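The Second Life of Supper

My grandmother kept a shelf in her refrigerator that the rest of us were not allowed to touch. It held cottage cheese tubs, jam jars and one dented pie tin with a saucer for a lid, and every one of them had the end of something in it: a spoonful of peas, the heel of a meatloaf, rice from a supper I could barely remember. She called it the bank. When enough had been paid in, she made a withdrawal, and that night we ate what she called company soup, though I never once saw company get any of it.

I've been thinking about the bank a good deal since I moved to Skomanum, a river town of 853 people with one grocery store and a strong opinion about what to do with a leftover ham. Folks here talk about yesterday's dinner the way people in other places talk about the weather. In my first week a neighbor I had only waved to handed me half a casserole over the fence and told me it would be better on the second day, so would I please wait. I waited (mostly). She was right!

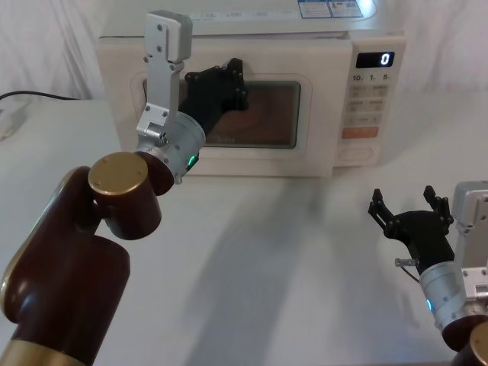
A countertop microwave, where a good many leftovers end up.

By Kristine Lumanlan

There is a good reason that casserole improved, or at least a reason I find comforting. Onions, garlic and dried spices keep on mingling with everything around them after the burner is off, and the starches settle down and hold the sauce. Stews and chilis do this beautifully. So does curry, and so does nearly anything with beans. Fried things go the other way, as we all know, and I have made my peace with eating the last of the french fries standing up at the stove, while they're still worth having.

What I hadn't learned, until I started asking around town, was how to warm things up properly. I had always been a two-minutes-and-hope person, with the edges boiling and a cold stone in the middle. The women who run the lunch counter at Serby, on the corner across from the bank (the real kind), set me straight over a plate of reheated pot roast. Spread the food out flat, they told me, and leave a little well in the center like a doughnut. Put a spoonful of water on rice before you cover it. Use half power and twice the time, stir when you think of it, and then let the plate sit a minute before you go poking at it. I went home and tried it on some tired lasagna, and I'm a little embarrassed at how pleased I was.

The oven still has its place, of course. Anything with a crust wants dry heat, and a slice of pizza wants a skillet with a lid on it. Roast chicken I would just as soon eat cold, pulled off the bone with salt and a pickle, and I know there are households that have quarreled over less.

Every July the town holds a potluck down by the boat landing, and the one rule is that your dish has to be made from another dish. They call it Rulovari, after the old ferry that used to tie up there, and about 100 people come. I brought a bread pudding made from hot dog buns and was treated very kindly. There was a shepherd's pie that had started out as a Sunday roast, and a cold noodle salad that had been somebody's spaghetti, and a tray of croquettes that disappeared before the grace was finished. I never did learn what was in those.

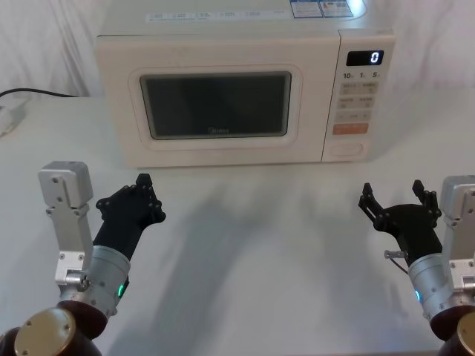 Kristine Lumanlan

I asked for recipes and mostly got shrugs, as you might expect. You can't very well write down "whatever's left." But one man did copy out his mother's method for fried rice on the back of a Seok seed packet, and it's been stuck to my refrigerator ever since. Cold rice, broken up with wet fingers. A hot pan, an egg, then the vegetables in order of how stubborn they are. At the bottom he had written, underlined, "Don't crowd it," and I have been trying to remember that at suppertime.

I keep a shelf of my own now. This morning it had half a baked potato, some green beans and a jar with an inch of gravy in it, and I've told everyone in the house to leave it alone until Grandma's soup pot comes out tonight.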